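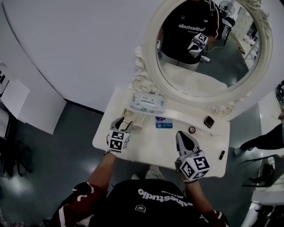 Another quarter, another quote from Mosto. The latest one came in on 28th December, while half of us were away, with a reply wanted in the new year. It asks us to double the number of hand-held gripper pairs and to add a two-year service plan on top. I have read it twice and I still don't think we should sign.

Start with what we have. Khunthong bought 6 pairs in August, on the understanding that they would be in use all day. They aren't. The hours sheet shows plenty of time being spent on setting up the dressing-table task, clearing it, charging things, and waiting for whoever has the other pair to finish. More grippers won't shorten any of that. More tables might, and a table costs a good deal less.

Then there are the bits the quote leaves out. Finger pads wear and have to be replaced. Marker cubes get knocked and then everything needs calibrating again, which last time cost us most of a morning. Storage is the other one. We recorded 834 usable runs last quarter and paid to keep every failed one as well, as no one had a rule for throwing them out. I asked Mosto for a yearly cost per pair with all of this counted in, and got back a brochure.

The small-object work is where the sales pitch is strongest. Cards, lids and rolls of tape are fiddly to pick up with two ridged pads, and we're told the new fingers do it better. Perhaps they do. I would like to see them try it on our own table with our own people before any money moves, and so far the offer is a video.

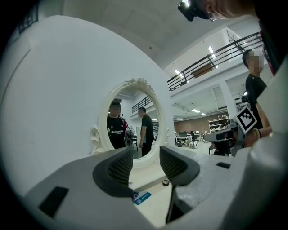
Apinya Ongart takes the other side, and asked for her view to go in as well: waiting has a price too, the present pairs are shared between two teams, and if one breaks in a busy week we lose the week. She would buy one spare pair now and leave the rest of the quote alone.

I can live with that, if the spare comes out of this year's repairs money and the service plan is dropped. Trilport has offered a 30 day loan of a rival set, and Thanakorn Nilsuwan is checking whether our recording software will read it. If it won't, the loan is no use to us and we should say so quickly.

What I'd ask of both teams in the meantime is dull but needed. Write down the time lost each day and what it was lost to. Mark failed runs as failed. Keep worn pads in the bag by the charger so we can see how fast we get through them. After 8 weeks of that we'll have a figure of our own to put next to Mosto's.

Comments on the quote to Samran Wiriya, please, and copy me in.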